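Costov Community Help > Teleoperation and Demonstration > Recording

Microwave task: policy reaches for the door button when the door is already open

Posted by gripwright, 2025-09-13

I am recording demonstrations by remote control for a microwave task on a bench setup. The sequence is: press the door button, wait for the door to swing, place a bowl on the glass plate, close the door. I have 248 episodes, all driven by the same operator with a leader arm.

The trained policy does the first press correctly. In a good share of rollouts it then goes back to the oval button at the bottom of the panel and presses again, with the door fully open. Placement works if I start the episode by hand from the open state.

The chest camera is the only view that goes into training. The wrist camera is recorded but not used. The state at which it goes wrong:
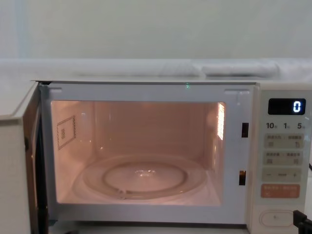 Chest view, door fully open, cavity light on, display at 0.

The door ends up almost edge-on at the far left, so there isn't much of it to see. Is this a camera placement problem or a data problem?

hisura_bench

Probably data. Check how long your operator waits between the press and the next motion. We had the same fault on a drawer task. The operator paused after every pull, and the policy learned that pausing near the handle was a normal thing to do. From there it drifted into a second pull.

Trim the idle steps after the press. In our set the worst episode had 66 of them in a row. Keep a few, or the arm will start moving before the door has cleared.

Also record some episodes that start with the door open and the arm close to the button, and drive straight to the bowl. We added 17 and the repeat pulls stopped. Yours may need more.

tallow9

use the wrist cam

Emerson Peixoto

Agree on trimming, with one addition. The open state is not hard to read from that view. The cavity is lit and the glass plate shows clearly, so I would leave the chest camera where it is. Look at your image crop first. If the training script crops to a center square before resizing, the strip with the door goes, and possibly the control panel on the other side. Save one batch to disk after preprocessing and look at it.

Second, check the action chunk length. If the chunk ends just as the door is swinging, the policy has to choose again at the least certain moment – lengthen it so that one chunk covers the press and the retreat.

Adding the wrist view can help with the final approach to the plate. I would not expect it to fix this fault.

gripwright

Crop was on. Turned it off and trimmed the pauses, retraining now. Chunk length left alone for this run.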